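The arm in the wash-up: your questions, my answers

I'm Morfudd Jenkins and I look after the kitchen and dining side at Mostyn. Since the arm arrived I've been asked the same things over and over in the corridor (and once in the car park, in the rain!), so I've put it all on one page. If yours isn't covered, come and find me.

What does it do, then?

Plates, mostly. It works with a black wire dish rack on a white table and it handles the plates one at a time with its gripper. The software comes from Prerono and the fitting was done by Wallura, so if you see somebody in a Wallura fleece crouched under the table, leave them be. Cups, cutlery and the big roasting tins are all still done by us. 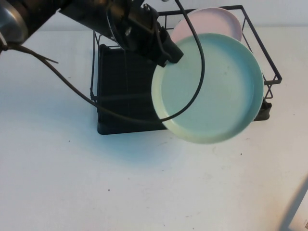 Pankaj Srivastava did the setting up with me over most of March and I learned more about plate rims than I ever wanted to. Who knew they were all so different? We had to retire a whole set of the old square ones.

Is anyone losing their job?

No. I asked for that in writing before I agreed to anything and you can read the letter, it's pinned up by the rota. Nobody's contracted hours have gone down. What has changed is what we do with them. We put 504 plates through on a full day and that used to mean one person stuck at the rack for the whole of lunch. Now that person is out front or on prep for most of it and pops back to check.

Who decides who works alongside it?

We take turns, 2 people trained on every shift. Anikó Fodor keeps the list. If you don't fancy it, tell her, you won't be made to. Ynyr Nicholas said he'd never go near the thing and now he's the one who shows new starters how to pause it, so there's hope for all of us.

Is it quicker than a person?

Not even close! Anikó can fill a rack while the arm is still making its mind up. But it doesn't get a bad back, and I've had a bad back from that job, so I'm a bit biased. On a steady day it keeps up fine. On a busy one we step in and do half by hand. 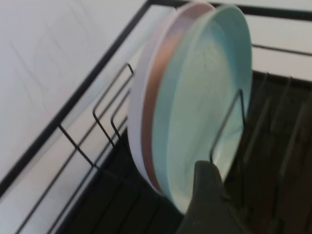

The slots are the fiddly bit. Plates have to stand on their edges between the wires, and when they're close together there isn't much room for a gripper to get in. We've settled on one kind of rack for this table, so please don't swap in the one from the staff room, however similar it looks.

Does it break things?

It has done. I keep a tally on the back of the store cupboard door, and I keep one for us humans too, which has made people a good deal more careful. Any chipped plate goes in the bin straight away, whoever chipped it.

Do I need training just to walk past?

No, but stay behind the yellow line on the floor while it's moving. If you need to reach over the table, press pause first and wait for it to stop. The training itself takes 50 minutes and you're paid for it. Shigeru Ishida runs the sessions at 2 o'clock when lunch has died down.

Is it filming us?

There's a small camera down by the gripper that it uses to see what it's doing. I asked who can look at the pictures, and the answer is Pankaj and me, and they're wiped after 60 days. They're not used for timekeeping or appraisals. That's in the letter as well.

Who cleans the table?

Whoever is on the late shift. Wipe the top and the edges with the arm paused and parked, and have a good look along the seams where crumbs and specks like to gather. No spray anywhere near the gripper, use a damp cloth. 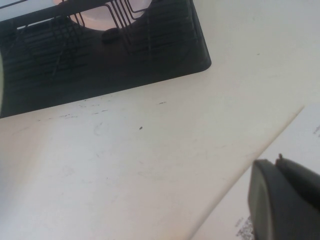
Will there be more of them?

Stirkberg, our other site, has asked for one and I've told them to come and spend a week with us first. As for a second one here, I don't know yet. I'd want to hear from everyone on the rota before I said yes, so if you've got an opinion, write it in the orange book by the kettle.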